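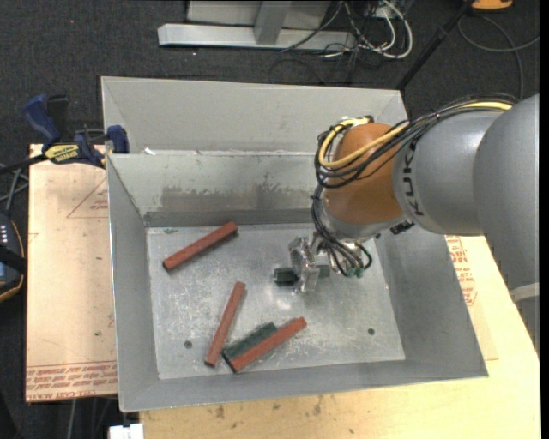 Red and green blocks in the sheet metal bin.

Emptying and Cleaning the Block Bin

1. Remove all blocks and sort them by colour, red in one tray and green in the other.
2. Pick out any scraps from the ledge.
3. Wipe the sloping walls from the rim downwards. Stains on the back wall may need 2 passes.
4. Dry the bottom with a clean cloth. Scratches in the metal need not be reported.

Queries should be addressed to Beathag Rennie, Nasbridge stores.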